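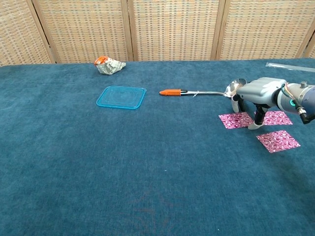 I have been thinking about packed lunches, and why grown adults stopped being allowed to enjoy them. I moved offices last October, from a place above a bakery in Drullau to a business park out by Gurkitholm, and the new lot eat out. Every day! There's a café called Marino across the car park and at ten to one the whole floor gets up and goes, and if you stay behind with something you made yourself you get the head tilt. Are you all right? Busy, are you? No, I've got my lunch. A bit of foil scrunched round something with a flash of orange showing at the top, sat there on a table waiting for you, is to my mind one of the most cheering sights of a working day, and I will not be tilted at for it.

Let me do the money first, as that's what everyone assumes I'm on about. I spent 113 pounds at Marino in my first month, and that was with me skipping most Fridays. It's nice food, I'm not knocking it. The soup is good. But 113 pounds is a lot of soup, and I was still hungry by four.

The money isn't really why I went back, though. I missed knowing what was coming. Some people find that sad, my friend Callum Nisbet among them (he once drove 17 miles for a pie on a weekday, so I take his views on lunch with caution). He says a sandwich you made at seven in the morning holds no surprises. Well, good. I have surprises from nine till one and then again from two till half five, and they are mostly from the finance system. I would like twenty minutes with cheese and pickle and nothing unexpected in it.

And there's the gossip about smell. Yes, fine, there are limits. I wouldn't do mackerel in an open-plan room and I'd think less of anyone who did. But egg is all right if you're quick, and an orange is a public service. The whole corner perks up when somebody peels one.

What gets me is the way we're perfectly happy to see packed lunches on children and on hikers, and then there's this gap of forty-odd years where you're meant to queue. My mum took hers to the Plister works every day she was there, in the same tin, and as far as I know not one person asked her if she was all right. They all sat down together and swapped bits. That's the part I'd bring back if I could — the swapping. You can't swap half a panini that someone has paid nine quid for.

I've got one convert so far. Izzati Mangundap from the desk opposite started bringing hers in on a Tuesday, leftover rice and a fried egg, and a sauce so hot I had to go and stand by the window. She'd been going to Marino for two years because she thought you had to. Now there are the two of us at the end table, and she's bringing enough sauce for both, and I've started making the flapjacks with the apricots in again.

Callum is coming to see the new office next week. I've told him I'm doing the sandwiches and he's to leave the car where it is.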